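Koller calls it for Tanner council seat

Apr 6, 2026

So we finally have some movement in the Tanner council race. Brigitta Koller told supporters this morning that she's claiming the open seat, with a lead of 300 votes and 9 precincts still to report. I was in the back of the hall when she said it, and the cheering went on long enough that I missed half her next sentence.

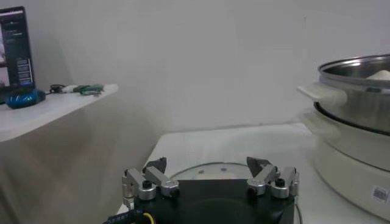 Her opponent hasn't conceded – his office says he'll wait for the last precincts, and I'd expect the same from anyone. The county plans to post those by Thursday. Koller spent most of the campaign on jobs, and she was back on it today, promising a training fund for people who want to work with machines. She wouldn't tell me what it would cost.

If the lead holds, she gets sworn in with three other new members. The seat has been vacant since December, and I'll update when the county posts.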